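From: Hawi Mamo
To: pirndale-archive list
Subject: Re: Tubes for the rolled plans, second order
Date: November 2020

Mihret, replies inline, then some notes on the tubes themselves.

On Friday Mihret Teshome wrote:
> We have finished unrolling and measuring the Stestska drawings. The
> inventory stands at 2,153 sheets, most of them plans on tracing paper
> or linen, a few on heavier stock. The widest are the Araya elevations.
> Before I place the second order I need three things from the list:
>
> 1. Do we roll inside the tube or around the outside of it?
> 2. Is plain brown board acceptable, or do we hold out for the white
> archival kind?
> 3. How many sheets per tube?
>
> I would also like to stop writing on the tubes in marker. Half of
> the first batch is already illegible.

1. Around the outside, for anything we expect to bring out again. A sheet pushed inside a tube springs open against the wall, and the edge gets caught every time somebody pulls it. Rolling on the outside also lets you use a core longer than the sheet, so the ends of the core take the knocks. Leave at least 2 inches of bare tube at each end.

Inside storage is fine for the duplicate prints going to Brikosdale. They are being kept for reference only and I don't expect them to be opened more than once a year.

2. Plain board is acceptable as a core provided it never touches the drawing. Wrap the core first in unbuffered tissue or polyester film, then roll, then wrap again and tie with flat cotton tape. No rubber bands, and no pressure-sensitive tape on the outer wrap either. The first batch has some of both and they need to come off.

If the budget stretches to archival tubes, put them under the Araya elevations and the linen sheets. The rest can go on brown.

3. No more than 6 sheets of tracing paper to a core, 5 if any of them has been repaired. Linen goes singly. Roll with the drawn side out so that the sheet lies face up and curls down at the ends when it is opened on the table.

Diameter matters more than wall thickness here. A narrow core sets a tight curl in tracing paper within a few months, and we then spend the first part of every visit holding down corners. I would go up a size from the May order for everything except the duplicates.

For length, buy 24 inch for the small details and cut the long stock for the rest. Cut with a fine saw in a miter box and sand the rim — a torn rim sheds fiber into the wrap.

The brown stock, a view along one held upright:
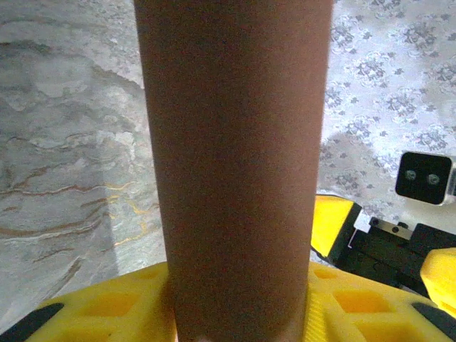

Brown tube, matte, no printing or label on the side shown.

A surface like that does not take marker well, as Mihret found. Write the inventory numbers in pencil on a paper tag and tie the tag to the outer tape. Put the same number in pencil on a slip inside the end of the core, in case the tag is lost. Sheet numbers first, project name second, no abbreviations.

Tubes lie flat on the shelf, one layer deep where there is room and two at most. They should not be stored standing on end once they are loaded. The wrap slides down and the bottom edge of the drawing carries the weight.

Mihret, if you send me the widths for the linen sheets I will work out the cutting list before you order.

Hawi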